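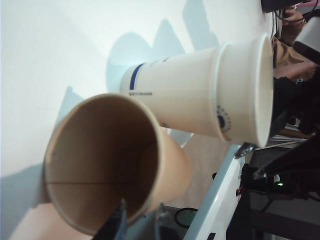 Page 94

Week 6: The Paper Cup
Sioned Dafis, Edstead

Look into the brown cup and find the seam, the thin dark line where the paper overlaps. Most of a cup's troubles begin there. The rim is rolled, as is the white one's, and your lip is grateful.

Both taper towards the base so they will stack – until August, when the Clindholm store cupboard gets damp and they won't.

For next week: unroll one rim, slowly, and read the Hassanpour handout to p. 227.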